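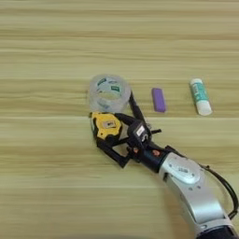
A roll of clear tape and a small purple eraser on a wooden table.

New school supplies rule passes the council, with changes

The council of Brornham has voted for the new rule on school supplies, after a discussion which lasted until nearly 11 in the evening. From September, the primary schools of the town may not ask parents to buy things that are needed for the ordinary lessons. The schools will buy them and the town will pay.

Many of our readers have asked us what is in the final text, because the version which went round in April was different. We have read both and we try to explain it here.

The rule covers exercise books, pencils, erasers, glue, tape, rulers and paper for drawing. It also covers the workbooks for reading and mathematics, which were the largest cost for most families. It does not cover school bags, sports clothes or the instrument for music lessons. Calculators were in the first version but they were taken out in the last week. Rosemarie Steinbach, who wrote the first proposal, told the meeting that she was sorry about this, and that she will bring the calculators back next year.

The money comes from the general budget for education. Each school receives 83 pounds per pupil and year, and a school with fewer than 800 pupils can ask for a supplement, as small schools often pay higher prices when they order. In Brornham this means every primary school except Kohlhase, which has grown very much after the new houses were built and has now 1255 pupils on two sites.

The longest part of the discussion was about who should do the buying. The first version said that all schools must order together through the town. Several head teachers wrote to the council against this. They were afraid of waiting many weeks for a box of paper, and they wanted to continue with the shops they know. The final text lets each school decide for itself, but a school which orders alone must publish once a year what it has bought and for which price.

Timo Meinecke spoke for the parents' association at Kohlhase. He supported the rule, but he asked what happens with families who have already bought things for the autumn. The answer was not very clear. The council said that schools "may" take back unopened packets and give a refund, and that there will be a letter on this before the holidays. We advise you to keep your receipts until the letter has arrived.

Another question concerned voluntary contributions. Some schools collect money at the start of the year for a class fund, and this is still allowed. However, the school must now say in writing that the payment is voluntary, and the teacher may not keep a list of names which other parents can read. Our association asked for this sentence in the spring and we are glad that it has stayed in the text – even if it is shorter than we had suggested.

The rule passed with a clear majority. Two members voted against it. They said the cost had been calculated with the prices of last year, and that the town would have to find more money very soon. The council will look at the amount again after the second school year.

What is still open: the secondary schools are not included. The education office will write a report about them during the winter, and parents can send their experiences until the end of January. If your child moves up to secondary school this autumn, nothing changes for you and the usual list from the school is still valid.

The full text can be read at the town library and in every school office. Questions for our next parents' evening can be put in the box at the entrance or given to your class representative. The evening starts at 7.30 pm in the dining hall at Kohlhase, lower site.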